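Netero says hand grippers will cut the cost of teaching robots

2/26/24

Netero, the Bretcombe automation firm, says it can now teach a robot arm a household task from 30 demonstrations by a person holding a pair of grippers, with no robot in the room. The package, called Preva, goes on sale in November at 870 pounds a month.

The claim deserves some care. Showing a machine what to do by hand is quicker than steering it by remote control, and few in the trade dispute that. Whether the machine then does it is another matter.
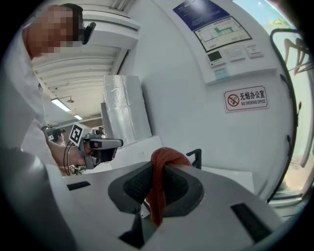
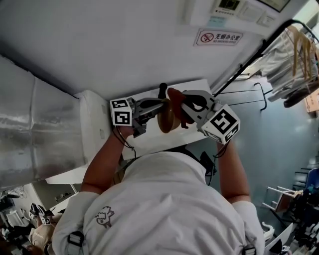

Handheld grippers with black-and-white markers, used at a white table.

Netero's own figures cover 2 tasks, both done at a table under steady light. It has published no failure rate for either – only a short film, edited, with the misses presumably left out. Asked how Preva copes when the table is a different height or the cloth a different size, the firm said results would follow.

Bainbridge, which tried an earlier version in its packing hall, went back to remote control after seven weeks. It says the hand-held method saved time on recording and lost it again on checking. Netero says that version has been replaced – it would not say what has changed.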